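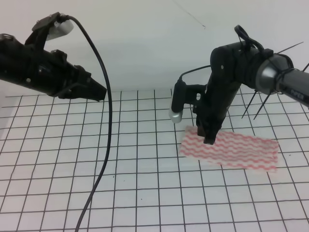
How Does a Zipper Work?

January
By the Lemedeck Kids desk
3000 shares | 52 comments

I bet you've used a zipper today. Maybe it was on your coat, or your backpack, or the pencil case with the broken one you have to wiggle. You pull, it goes zzzzip, and you run out the door. I did that for years without ever stopping to look at one up close, and then one morning my jacket got stuck halfway up at the Holloway bus stop and I had plenty of time to look!

So let's take a zipper apart (in our heads, please, your coat needs its zipper).

A zipper has three main parts. First there are the two strips of cloth, called tapes. They're the bits that get sewn onto your jacket. Along the edge of each tape is a row of teeth, and riding up and down the teeth is the slider. The slider usually has a little handle hanging off it called the pull, which is the part your little brother chews.

Now look closely at the teeth. On a metal zipper, each tooth has a tiny bump on one side and a tiny hollow on the other. The bump on one tooth fits into the hollow of the tooth next to it, which comes from the opposite tape. Left, right, left, right, all the way up. Once they're stacked together like that, they hold on really tight. You can tug your jacket sideways as hard as you like and the teeth just sit there. They can't get out, because each one is trapped between two neighbors.

But wait. If the teeth are trapped, how do they get in there to begin with?

That's the slider's job, and I think it's the cleverest part. Inside the slider is a tunnel shaped like the letter Y. The two rows of teeth come in through the two arms of the Y, a little bit apart. As you pull up, the tunnel bends both rows toward each other. When a row of teeth bends, the gaps between the teeth open up a tiny bit – just enough for a tooth from the other side to slip in. Then the row straightens out again, the gaps close, and the teeth are locked.

Try it with your hands. Hold them flat with your fingers together and try to push the fingertips of one hand between the fingers of the other. It's hard! Now spread your fingers, slide them together, and squeeze. Your fingers are the teeth, and the spreading and squeezing is what the slider does, over and over, really fast.

Going down, the slider runs backward. In the top of the tunnel, between the two arms of the Y, there's a small wedge. It pushes in between the rows and splits them apart one tooth at a time. It's the same idea as a doorstop or the blade of an ax. A wedge turns a push in one direction into a push out to the sides.

Who thought of all this? Several inventors had a go. The early ones used hooks and loops of metal, and they had a bad habit of popping open. Imagine that happening to your pants in the middle of school! A design much more like the one on your jacket got a patent in the United States in 1917. A patent is a piece of paper that says "this idea is mine and you can't copy it for a while." It wasn't called a zipper then. It was called a "separable fastener," and I'm very glad that didn't stick. The name zipper got popular a few years later thanks to a kind of rubber boot that closed with one.

Not every zipper has separate teeth, by the way. Lots of skirts, pillows and tents have a coil zipper. Instead of teeth it has one long curly piece of plastic on each side, like a very skinny spring. The loops of the curls hook together the same way teeth do. Coil zippers are bendy, so they're good at going around corners, which is handy if you're a suitcase.

What about when a zipper gets stuck? Most of the time it has eaten something, usually a fold of cloth or a loose thread. Don't yank it. Move the slider back the way it came and gently pull the cloth out to the side. If it's just stiff, rub the tip of an ordinary pencil along the teeth. Pencil lead is really graphite, and graphite is slippery. (It's also gray, so maybe don't do this on a white coat. I learned that one too.)

Next time you get dressed, do your zipper up as slowly as you possibly can and watch the teeth go in.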